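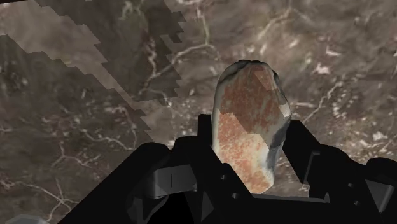 About the Tikthorpe Workshop

The Tikthorpe Workshop is a shared, member-run space for people who design and build machines in their own time. It occupies the ground floor of the former Ronent printing works and is open to adults from the surrounding towns, with or without technical training. The workshop currently has 71 members.

Our History

The workshop was founded by Yuzhen Fan and Hongjun Xue, who had been building a small arm in a garage and had run out of bench space. They signed the first lease with 14 founding members, a secondhand lathe and two 3D printers. A second room was added the following November for electronics and software.

Yuzhen Fan serves as director of the workshop and oversees membership, safety and the use of shared tools. Hongjun Xue leads the robotics program and teaches the introductory course in motor control.

The Pledia Project

Pledia is the workshop's longest-running group build. Its purpose is to produce a robot arm and two-finger gripper that can pick up stones from uneven ground, using parts that a member can print, cut or order at reasonable cost. Stones were chosen as the working material for a practical reason: no two have the same outline, and a grip that holds one may fail on the next.

Work on Pledia is carried out in simulation before any part is made. Members model the gripper, place it over rendered rocky ground and practice closing the fingers on stones of different shapes. A tall, rounded stone held upright between two flat fingers is one of the standard exercises. The stone library now holds 232 models, most of them prepared by members from stones they collected themselves. The models are kept simple, with flat facets, so that they run on an ordinary home computer.

Finger designs are reviewed by the group on the first Saturday of each month. A design that passes review is printed, fitted to the bench arm and tested against the same list of stones. Results are recorded in the project log, including failed attempts, and the log is open to all members.

The control software is called Wan. It was written at the workshop and is maintained by a group of five. Wan runs both the simulated arm and the bench arm, and members may take a copy home for their own builds.

Facilities

The main room contains the lathe, a drill press, a laser cutter, four 3D printers and six workbenches. The electronics room has soldering stations, test equipment and a row of computers set up for simulation. Storage is available in 184 numbered bins – one per member, with the remainder assigned to group projects.

Membership and Training

New members complete a safety session before using powered tools. Separate sign-offs are required for the lathe and the laser cutter. No sign-off is needed for the simulation computers, and many members begin there. Those who wish to join the Pledia group should attend a monthly review and speak with Hongjun Xue.

The current membership terms took effect on Monday, January 2, 2023. Printed copies are available at the front desk.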